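August 12, 2020, Lornwood bench

Back to sorting the little things for the Seidel display, and I was glad of a slow afternoon for it.

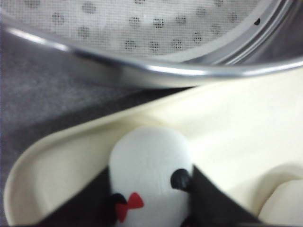
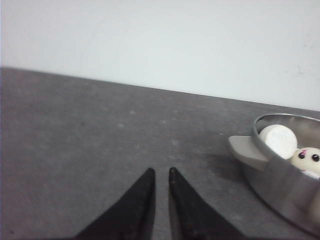 I do want us to settle on what holds what before the Sallisard boxes get opened, or we'll be hunting for pieces all over again (my fault last time!). I like the steel bowl for the small cream-white figures, and the cream tray suits the one with the red bow tie nicely. Still need 2 more trays from Lorbridge.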